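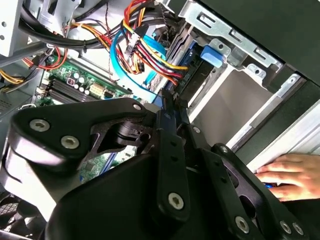
How to Swap the Hard Drive in an Old Desktop Tower

I've put off plenty of upgrades in my life, but this one is easy enough for a weeknight, I promise! You'll want a 3.5-inch drive, a Phillips screwdriver in case your side panel is screwed on, and a bit of table space.

Back up your files first. Then shut the PC down, pull the power cord, hold the power button for a few seconds and lay the case on its side with the panel off.

Find the drive cage and follow the cables to the old drive. Unplug the data cable and the power connector by the plugs (never yank the wires!), squeeze the blue tabs and slide the drive out on its rails. Mine took a wiggle.
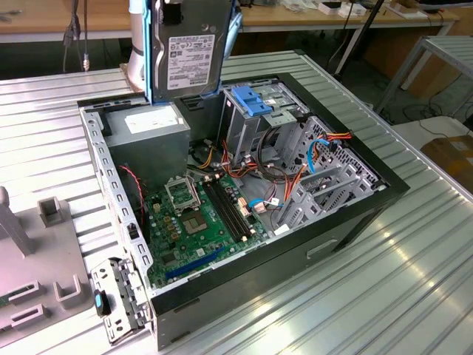 A 3.5-inch drive over the open case. Keep those loose cables clear of the cage.

Move the rails over to the new drive, slide it in until it clicks, and plug both cables back in. I bought mine from Tandel in December for 49 dollars, and the whole job took me 40 minutes, including 12 spent looking for my screwdriver (it was in the kitchen).

Start up and check that the BIOS sees the drive before you close the case.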